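Kudiva-Greifervergleich

Der Kudiva-Greifervergleich (kurz Kudiva) ist ein Prüfverfahren für Zweifingergreifer an zweiarmigen Tischrobotern. Er dient der Gegenüberstellung von Greifern, Armsteuerungen und Kameraanordnungen unter gleichbleibenden Bedingungen. Entwickelt wurde das Verfahren von Ivana Medina und Kwok-wai Leung im Labor Vondinia; die erste Fassung der Prüfvorschrift erschien in einem Januar und umfasste 24 Seiten.

Aufbau

Der Prüfplatz besteht aus einem Tisch mit brauner Matte und zwei Armen, deren Sockel an der hinteren Tischkante stehen. Rechts und links werden in der Prüfvorschrift stets aus Sicht des Roboters angegeben, in Aufnahmen von der Vorderseite erscheint der rechte Arm daher links. Als Prüfgegenstände dienen Haushaltswaren: Teller in einem Abtropfgestell aus Holz, Becher an einem Becherbaum, Maiskolben in einem geflochtenen Korb sowie ein Kleinbackofen mit waagerechtem Türgriff. Lage und Ausrichtung der Gegenstände werden vor jeder Reihe mit einer Referenzaufnahme abgeglichen.

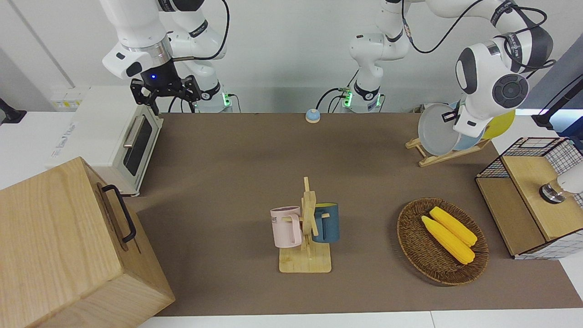 Prüfaufgaben

Die Vorschrift kennt sechs Aufgaben, die jeweils einzeln gewertet werden. Als schwierigste gilt die Entnahme eines hochkant stehenden Tellers. Der Greifer muss den Rand von oben fassen, ohne die Nachbarteller zu verschieben; maßgeblich sind Fingerdicke, Öffnungsweite und die Nachgiebigkeit der Fingerspitzen. Der zweite Arm nimmt währenddessen eine Warteposition außerhalb des Arbeitsraums des ersten ein.
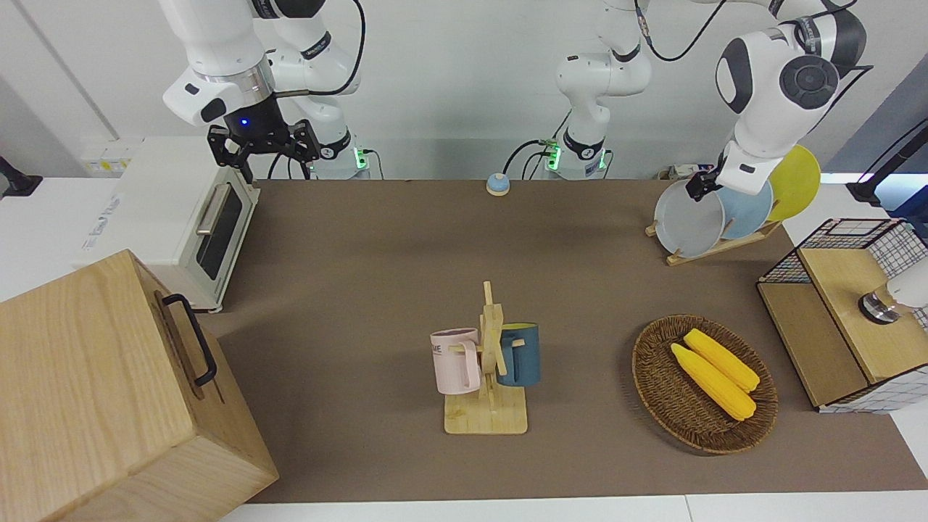 Linker Arm am Rand des grauen Tellers, rechter Arm mit geöffnetem Greifer über dem Kleinbackofen.

Gewertet werden Griffdauer, Zahl der Nachgriffe und Lageabweichung beim Absetzen. Ein Versuch gilt als abgebrochen, wenn die Steuerung die eingestellte Kraftgrenze überschreitet oder der Bediener eingreift. Abgebrochene Versuche werden nicht wiederholt und gehen mit der vollen Zeitvorgabe in die Wertung ein.

Kameraanordnung

Neben fest montierten Kameras ist eine Kopfkamera vorgesehen. Elfriede Wendt untersuchte den Einfluss des Blickwinkels auf die Griffplanung und wertete dafür 1.785 Einzelversuche aus. 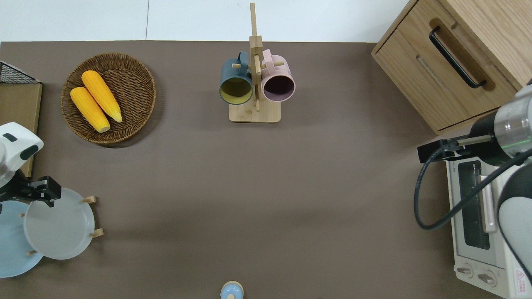
Die Kopfkamera liefert die Eingangsdaten für die Griffplanung und wird vor jeder Reihe neu kalibriert. Ihr steiler Blickwinkel ist bei Gefäßen von Vorteil: Am Becherbaum sind die Innenseiten beider Becher zu erkennen, senfgelb beim dunkel blaugrauen und pflaumenfarben beim rosafarbenen, so dass sich die Öffnungsebene auch bei geringem Kontrast der Außenwand bestimmen lässt. Nachteilig ist die Verdeckung durch die eigenen Arme. Wendt empfahl, Kopf- und Festkamera gemeinsam auszuwerten und bei widersprüchlicher Lageschätzung den Griff zurückzustellen.

Steuerungen

Verglichen wurden bislang die Steuerungen Drirkovora und Ruddock. Drirkovora regelt die Fingerkraft über den Motorstrom, Ruddock über einen Kraftsensor im Handgelenk. Bei flachen Teilen, die ohne Spalt auf der Matte aufliegen, erreichte Ruddock eine Erfolgsquote von 73 Prozent.

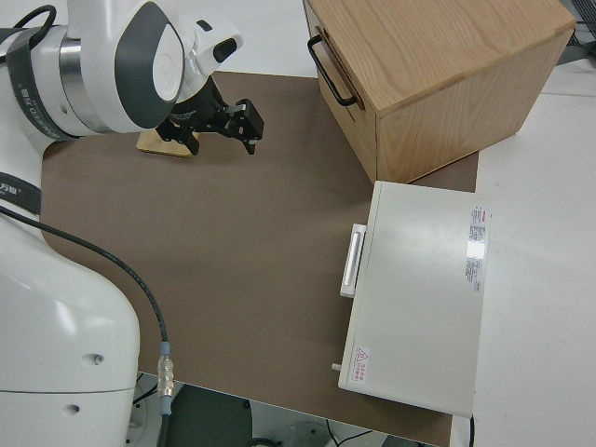
Für Drirkovora liegt zu dieser Teilegruppe kein vergleichbarer Wert vor, da die Reihe mit einer älteren Fingergeometrie gefahren wurde. Ewan Tautahi führte die Abweichungen zwischen beiden Steuerungen vor allem auf die unterschiedliche Annäherungsgeschwindigkeit in den letzten Millimetern zurück.

Kritik

Lachlan Goodwin bemängelte die feste Anordnung der Gegenstände, die eine Anpassung der Steuerung an den Prüfplatz begünstige. In der überarbeiteten Fassung dürfen Korb und Becherbaum deshalb zwischen zwei Reihen versetzt werden. Das Abtropfgestell bleibt ortsfest.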